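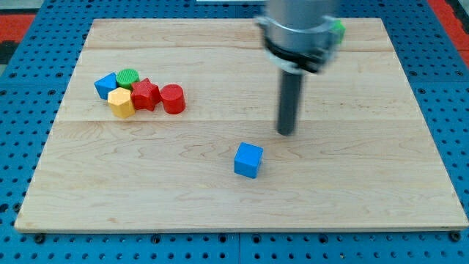
How thick does a maple board have to be before it can be glued up and left flat on a bench? At Tokarz the working figure is 12 mm after sanding, and anything thinner is sent back to be used as drawer bottoms.

Visit report: the Tokarz workshop, Gokasholm
By Manon Perron, January
Print this page | E-mail this page

The workshop makes boards and small shaped pieces for sorting and stacking sets, sold to nurseries under the name Ula. Our group was received at the side entrance by Libor Michalík, who runs the timber side, and the tour began in the drying store.

Maple is bought sawn and rests for 90 days before it is planed. Michalík checks moisture with a pin meter at both ends of each plank and writes the reading on the end in pencil. Planks are matched for colour first and grain second. He accepts a visible change of figure across a joint, provided the joint itself is closed. The boards are glued edge to edge, clamped overnight and sanded in 3 passes. The long edges are left square and only the arris is taken off.

The shaped pieces are plastic and come from a separate room. The range includes cylinders, triangular and hexagonal prisms and a five-pointed star. Colours are plain: red, blue, green, yellow. The surface is finely ridged, and Sabina Skála, who looks after this room, prefers it to a polished finish for small hands. The star is the slowest piece to inspect, as the inner corners collect burrs. A batch is 2,000 pieces, and samples are stood upright on a maple board to see whether they rock.

Perforated bench tops are used for some of the checking. Pegs can be set in the holes to hold a board square against a rule. Kamil Vrabec told us that dust falls into the holes and that they are vacuumed at the end of each shift.

We did not see the packing line, which was stopped for a belt change. Questions on prices were referred to Femance, the distributor. The tour ended at half past three, and the car park is reached by the lower gate only.

Print this page | E-mail this page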